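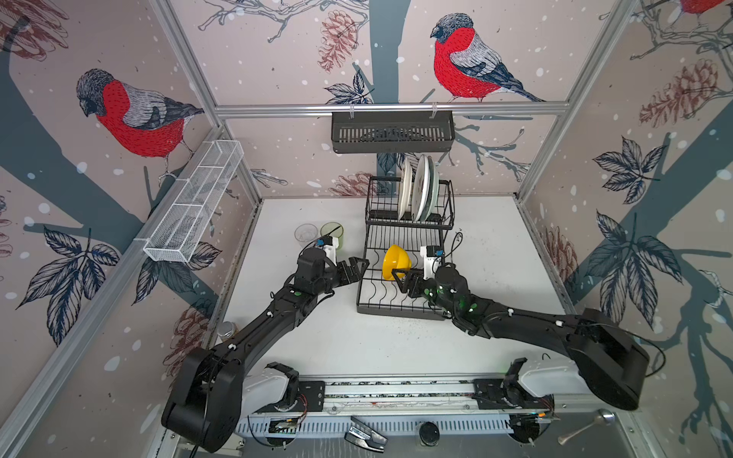
Last updated: 7 May 2022

Dish corner news: the two-tier rack is staying!

If you voted in the December survey about the shared kitchen, you may remember that the thing people wanted most was somewhere decent to put a clean plate. We got 101 replies, and I read every one of them (some of you have very strong feelings about forks). So I'm really happy to report that the black wire rack has passed its trial and is now a permanent part of the kitchen at Skirska.

Raelene Tamihana picked it out after we had been stacking things on a folded towel for far too long. It has two tiers, it's easy to see through, and it takes up so much less of the counter than the old flat drainer did. We put it at the back so there's still room in front to set things down, and I love it there. The bullfinch paper behind it was So-yul Ok's choice and it makes me smile every single time I do the washing up. Red birds, pine cones, little white dots like snow! I know it's a winter pattern and we're well into spring, but I've asked and we're keeping it up all year.

A word on the baskets. The black slatted one on the back rail is for sponges and brushes, and the long white mesh one at the side is for teaspoons, bottle lids, straws and all those small bits that otherwise end up in the sink strainer. Please do use the compartments. Luminița Pîrvu is making labels, and if you have an opinion about what goes where, now is the time to catch her.

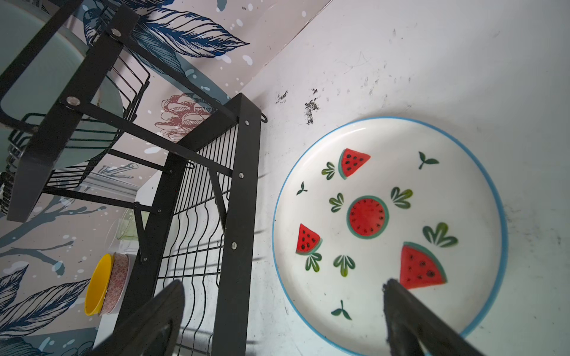 3 min read

On to the plates, which are my favorite part. Paraschiva Bucur brought in the watermelon set she'd had in a cupboard for years, and they are a joy. Each one is painted with slices and wedges and small green sprigs, with a thin light-blue rim, and a sandwich looks better on it than it has any right to. She's happy for everyone to use them and only asks for two things: no scouring pads on the painted side, and no microwave.

Plates go in the rack on edge, one to a slot, with the painted side facing the same way as the next one. I used to lean two together to save space and they'd still be damp in the middle at lunchtime, so please learn from me. Big bowls go upside down on whichever tier has room. If the rack is full, dry a few things and put them away before you add yours. There are clean towels in the second drawer, under the oven gloves.

While we're here, the white counter could use some love. It shows every mark, and there are dark stains on it that a quick wipe isn't going to shift. Oluwatosin Idahosa swears by baking soda mixed with a little water, left on for a while and then rubbed off with a soft cloth. He did the windowsill that way and it came up beautifully, so he's going to try the counter next. If you'd like to join in, bring an old T-shirt to cut up for rags (and an apron, he is a vigorous scrubber).
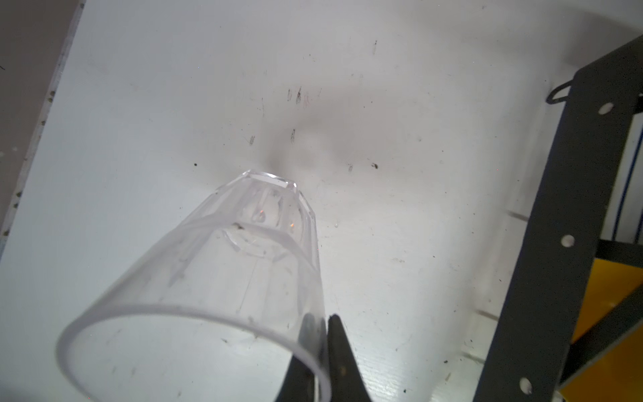

Cups are the other thing I get asked about. The clear plastic ones are for keeping, so please don't put them in the recycling! Wash them by hand in warm water, get a finger or a bottle brush down into the faceted part at the base, and stand them in the rack with the open end down. They do pick up scratches and I don't mind that one bit. A cup that's cracked is a different matter, so if you find one, leave it on the shelf by the door with a note and we'll swap it for a new one from the box.

We still have a gap in the set of mugs, by the way. If you have a couple at home that never get used, plain or patterned, bring them along. Anything that makes So-yul's birds look underdressed is especially welcome.

Questions, label ideas and spare mugs to Raelene, please. She's usually in the kitchen before ten with the kettle on.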